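Snack parcels: how the first stretch has gone

January
Shares 32 | 4 comments

Hello all at Zollden -- you asked for something short on how your grant is being spent, so I've put the kettle on and I'm writing it in one go. Sorry if it wanders!

The main news is that the snack parcels are properly up and running. We've sent out 1187 of them so far, nearly all from the Drirngate end, and we've spent £2315 on the food itself. The boxes and tape come out of the other pot, the one Geltent tops up, so please don't go looking for them in your figures (I did, for most of a morning).

Sorting is still the slow bit. Everything gets tipped out on a big flat surface with a cloth over it and then we go through it packet by packet, checking dates and pulling out anything with nuts for the separate crate. I'd hoped we'd be faster by now, but I'd sooner be slow and get the dates right.
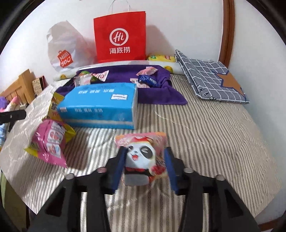 Shireen Visser
Parcels lead, Zamora Snack Project

The panda packet has a cheerful open-mouthed face on the front, and I'm very fond of it. Bright, puffy little bags like the pink one go down well with the younger children, and they weigh next to nothing, which keeps the postage down. The trouble is they take up so much room! A box that looks full can be mostly air, so we've started putting flatter things in first and tucking the puffy ones round the sides. Fewer squashed corners that way too.

We had 21 parcels come back to us, mostly wrong flat numbers. I've changed the form so the flat number has its own line, and we rang the families we had numbers for. Most have been sent out again. The rest are on my shelf while I chase addresses.

One thing I'd like your view on -- could we move a bit of what's left in the travel line over to food? We've hardly touched it, as the Drirngate drop-off is walking distance for all of us, and savoury stuff has gone up again. I won't move a penny until I hear from you.

Next up is a second sorting afternoon each month, and a proper set of scales, as the kitchen ones give up on anything bigger than a cake. Receipts are in the usual folder, apart from two I still need to scan.

Comments (4)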